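作業ノート 2024年7月30日(火)
布つまみの続き、把持点プランナ側

先週の宿題だった「布の縁が見つからないとき、プランナが黙って諦める」件から。正確には黙ってはいない。ログに INFO で一行だけ出る。INFO で。書いたのは二月の自分なので、文句の持って行き先がない。

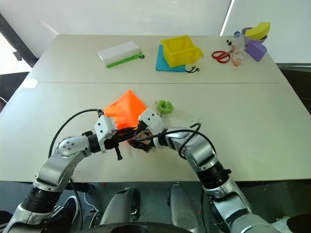
とりあえず WARN に上げて、失敗理由を enum で返すようにした。空文字列で「理由なし」を表現していた箇所が三つあり、うち一つは本当に理由がなかった。

次、両腕の同期。布を山形に持ち上げると、縁の検出が頂点から垂れる折り目を縁だと言い張る。橙色の布は背景の明るい灰色の天板からはきれいに抜けるので、マスク自体は問題ない。問題はマスクの中身で、深度の段差があれば何でも縁と呼ぶ。Phong の案で、段差の両側の法線を比べて、両側とも布なら候補から落とすことにした。録画済みの 100 エピソードを流し直した結果:

・旧版 折り目を縁と誤認 53 件
・新版 同 7 件

喜んでよい数字だが、残りの 7 件は全部、グリッパの指が縁に重なっているケース。つまり一番知りたい瞬間にだけ間違える。自己マスクを手首までしか描いていなかったので、指のメッシュも足す。足したら描画が重くなった。明日の自分に任せる。

奥の机の物(箱、はさみ、ボトルなど)は衝突モデルでは一枚の壁にまとめたまま。Nhàn には雑だと言われた。雑である。ただ、腕が奥まで伸びる計画はどのみち却下したいので、当面は壁でいく。青緑の布が収納箱の下に敷いてあるのを二枚目の把持対象として拾う癖があり、こちらは作業領域を手前の机に限定して止めた。机の継ぎ目の位置を設定ファイルに直書きした。コメントに「机を動かすな」と書いた。Tùng がもう動かしたがっている。

Amau(再生ツール)のほうは、エピソード 413 で左右の関節時刻がずれる。右腕だけ受信時刻、左腕は計測時刻で記録していた。右も計測時刻に統一。過去分の変換スクリプトは Lâm が書くと言ってくれた。言質はチャットに残してある。

残り
・指メッシュを簡略化して描画時間を測り直す
・enum の「UNKNOWN」を減らす(今いちばん多い)
・把持失敗後の再計画、同じ点を選び直さないように
・Canan さんに設定ファイルの直書きを見つかる前に直す

最近のノート
・Amau の再生速度が実時間にならない件
・手先カメラのキャリブレーション、やり直し
・Stiltance 軌道補間:肘が暴れる条件
・衝突モデルの壁を信じすぎた日
・二月の自分が残した TODO 一覧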